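Minutes, possessions and the problem with per-game numbers

October 14, 2022

The preseason box scores are in and the usual thing has happened. A player scores 22 in an exhibition game and by the next morning the forums have him starting. I have kept a spreadsheet for the Plivdale women's and men's sides for 7 seasons (the tab count is now embarrassing), and this post sets out how I adjust the numbers before I read anything into them. Samira Khoury asked for it in writing after our argument at the Rondimholm tournament in June, so it is written mostly for her.

Start with the raw problem. Points per game rewards whoever is on the floor longest. Per-40 scoring corrects for minutes but leaves pace alone, and pace in our league varies more than people assume. Rondimholm presses full court for entire halves. Hourani walks the ball up and uses most of the shot clock. A guard with identical habits will post a noticeably higher per-40 line in the first system than in the second.

The correction is possessions. I estimate them the standard way: field goal attempts, minus offensive rebounds, plus turnovers, plus a fraction of free throw attempts. The published coefficient for that last term is usually 0.44. It was derived from professional play, where and-ones and technicals occur at a certain rate, and I have no strong reason to think the rate carries over to a regional league with two referees and a short whistle. I charted three games by hand to check. My value came out slightly lower, but three games is a poor sample and I went back to 0.44 so that my figures can be compared with everyone else's.

The second adjustment is opponent quality, which I handle badly. At the moment each game is weighted by the opponent's defensive rating over the season to date. Early in the schedule that rating is mostly noise, so for the first few rounds I blend it with last year's figure. Thiện Ung has pointed out that rosters turn over so heavily at this level that last year's figure describes a different team. He is right, and I have not found anything better. His suggestion was to start every club at the league average and let the results move it. I ran that on the 2021 season and the order of the top scorers barely changed, although the centres moved more than the guards did.

Third, shooting. I use true shooting percentage for overall efficiency and keep a separate column for attempts at the rim. The score sheets from the Vistel gym do not record shot location, so that column is blank for every game played there. I leave it blank and do not estimate it. Samira fills hers in with a season average, and this accounts for most of the difference between our two lists.

None of this applies to defence. Steals and blocks are recorded inconsistently from one scorer's table to the next, and I stopped publishing them two seasons ago.
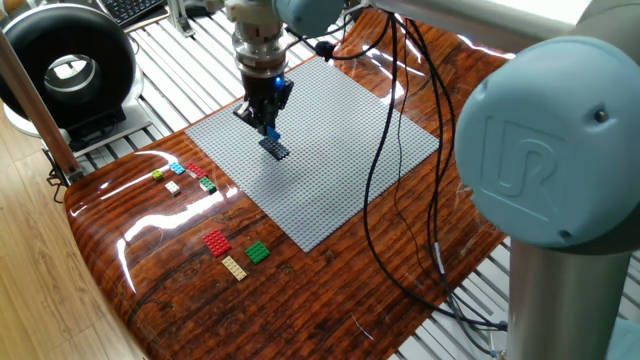 I may bring steals back if the new score sheets have a proper column for deflections. The first adjusted table will go up once each club has played a few rounds, with the possession estimates in their own tab so the arithmetic can be checked.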